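Equipment Plan for the Two-Arm Laundry Station
Student project report, Hoscombe Technical College
Submitted in November to the Department of Automation

1. Purpose of the report

The project group was asked to prepare a purchasing plan for a second laundry-handling station, to be installed in the Mondham workshop before the spring term. The present station handles small garments on a hanging rack. This report sets out which parts should be bought, which can be reused, and how the equipment fund should be divided.

2. Items under review

The group divided the equipment into two classes. Durable items are the arms, the mounting structure, the wrist cameras and the controllers. Consumable items are gripper fingers, drying racks, clothespins and garments. The budget for the present station had a single line for both classes, and replacement parts were charged to it as they were ordered.

Gripper fingers, rack and garments at the present station:
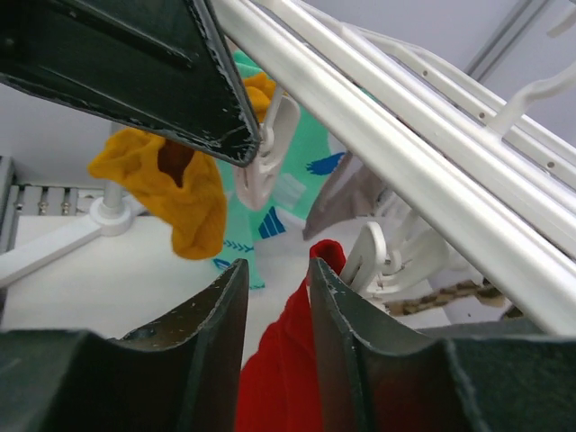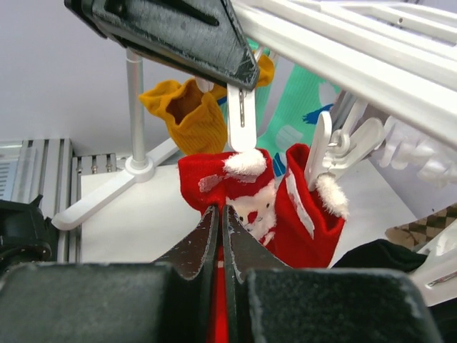
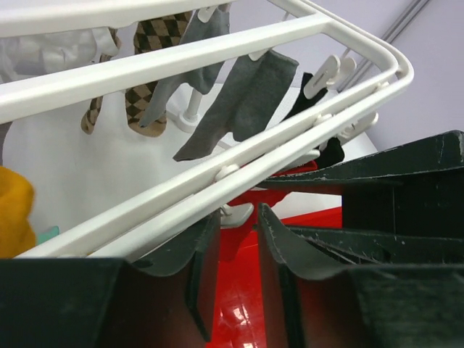
3. Gripper fingers

Two suppliers were asked for quotations. Quintana offers machined fingers at 40 dollars each, with a minimum order of four. Tuvham offers a coated version at 27 dollars each, but the coating adds to the delivery time. The group recommends the Tuvham fingers for regular use and one set from Quintana as a reserve – the two types share the same bolt pattern and can be exchanged without new brackets.

Finger replacement should be entered as a yearly cost. Edge wear affects how thin fabric is held, and a worn finger should be taken out of service at the end of a term even where it still closes correctly.

4. Rack, clothespins and garments

A plastic rack of the household type is sufficient. The group considered a steel rack, which would be stiffer, but its rails were too thick for the clothespins already in stock. Clothespins should be bought in one pack of 100 so that the spring force is the same throughout. Garments should include plain and patterned socks in light and dark colors. The sum of 17 dollars has been set aside for these, as most can be collected from students at no cost.

5. Reused equipment

The controllers from the former sorting cell are suitable and need only new cables. The floor plate may also be kept. The wrist cameras from that cell are not recommended, as their mounts do not fit the present arms.

6. Order of purchase

Fingers should be ordered first on account of the delivery time, followed by cables and camera mounts. The rack, clothespins and garments can be bought locally in the final week before installation. Any balance remaining at that point should be held for a second set of Tuvham fingers.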